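Newsroom > Releases > Software > Pumivora

July
By Mariama Korletey, for Plito

PLITO RELEASES PUMIVORA 2, A PLANNER THAT WAITS FOR A BETTER LOOK

Plito today put out the second version of Pumivora, its planning and perception software for two-arm robots working at table height. Free upgrade for current license holders. New customers can download the trial build from Wednesday, 9 a.m.

Short version of what's new - the planner no longer commits to a grasp from the overhead view alone. It drafts a path from the fixed camera, moves in, takes a second reading at the wrist, and only then picks its contact points. If the two readings disagree by more than the limit the user sets, the arm holds where it is and asks for a new plan. The old version would just go ahead. Customers told us so, often.

Nala, the perception half of the package, has been rebuilt from the ground up. It now keeps a separate confidence score for every edge of an object and passes all of them to the planner, where version 1 passed one score for the whole thing.

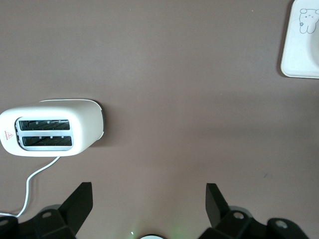 Thin things have been the sore spot for Nala since the first release. Cables, straps, the rims of plates, anything a depth map smears into the table. Our test set for this release has 451 tabletop layouts, and kitchen goods make up the bulk of them. A white toaster is a fair test: easy body, two narrow slots with wires down inside, and a thin white cord wandering off in an S across the table. Version 1 tended to file a cord like that under noise and plan straight through it. Version 2 traces it as a line with a keep-out margin on both sides, and the margin can be set per object. Cords that run out of view are treated as going on, not as ending at the last visible pixel.

"We spent most of the spring on cords," said Naa Essien, head of planning at Plito. "Not glamorous. But a planner that can't see a cord is going to drag somthing off a table sooner or later, and then the customer calls me."

Also in this release:

Arm-to-arm clearance is now checked along the whole path, cables and covers included. Before, only the rigid links were modeled and users had to pad them by hand.

Idle arm parking. When one arm has no task, the planner chooses a hover spot for it that keeps the other arm's next three moves open. Users can lock the spot if they prefer.

Replay tool. Step through any run and see which reading the planner trusted at each point, and why it dropped the other. Logs from version 1 open too, minus the edge scores.

Transparent lids. Still labeled experimental. Glass reflections get flagged and the planner goes for the knob or a handle if it can find one. Please send us the failures, we want them.

Median planning time on the test set is down from 700 milliseconds to 271, same hardware. Install size is up a little, due to the new Nala models. Config files from version 1 will load but 27 settings have been renamed, the list is in the migration notes. Read it before you upgrade a cell that's in daily use.

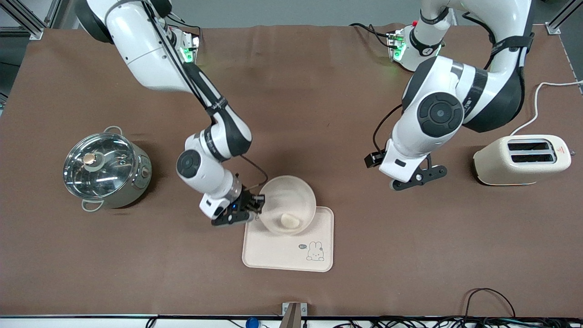

Ilgın Keskin of Tetteh, which ran the beta on two cells, said the replay tool alone was worth the switch and that her team now opens it before they open the robot log. She was less happy with the renamed settings, which cost them an afternoon, and asked for a converter script. One is in testing and will go out with the first patch.

Support for version 1 continues for existing contracts. Fuseini Wumbei's team is handling upgrade questions, and customers with custom gripper models should get in touch before installing - the format has changed and old models need to be re-exported form the source files.

Press questions and review copies: Iddrisu Yakubu, Plito press desk. Demo slots are open mornings only.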